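Lista de revisión previa a la compra: módulo de cocina Tretadmont
Servicio revisado: entorno simulado para manipulación a dos manos, distribuido por Baranero
Fecha de la revisión: 1 de septiembre de 2021
Escena n.º 315

Antes de nada, gracias a quienes nos habéis escrito desde julio pidiendo esta lista. La hemos rehecho con calma, y los comentarios van tal como los apuntamos mientras probábamos, con alguna que otra vuelta de más (ya nos conocéis).

1. Arranque y parada
Parada de emergencia desde el teclado: CONFORME
Parada desde el mando: CONFORME
Comentario: responde bien las dos veces, y se agradece que el aviso salga en letra grande. Al reanudar pide confirmación, cosa que en el paquete de Raptis echábamos mucho de menos.

2. Encimera y objetos
Apoyo estable de los objetos: CONFORME
Espacio libre para maniobrar: CONFORME CON RESERVAS
Comentario: nos ha gustado mucho el granito moteado, y el escurreplatos de color salmón da bastante juego para practicar aproximaciones entre las varillas. Entre el salvamanteles redondo y el escurreplatos queda encimera despejada. Con la mano negra encima del tejido gris, eso sí, el objeto amarillo pálido apenas asoma, y conviene tener una segunda vista antes de cerrar los dedos.

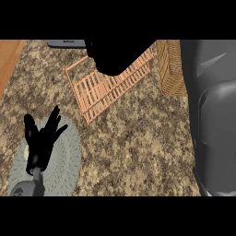 3. Límites de fuerza y colisiones
Límite de cierre de los dedos: CONFORME
Aviso de choque entre brazos: PENDIENTE
Comentario: el aviso llega, pero 3 de las 8 pruebas lo dieron tarde. Hemos abierto la incidencia 2483 y Baranero nos ha contestado con mucha amabilidad, aunque todavía sin fecha.

4. Documentación
Manual en español: CONFORME
Ficha de límites articulares: NO CONFORME
Comentario: la ficha que viene en la carpeta es la del módulo Walwood. Pedid la correcta antes de firmar y guardad copia con esta hoja.

Resultado: apto para pruebas internas, con los puntos 3 y 4 abiertos.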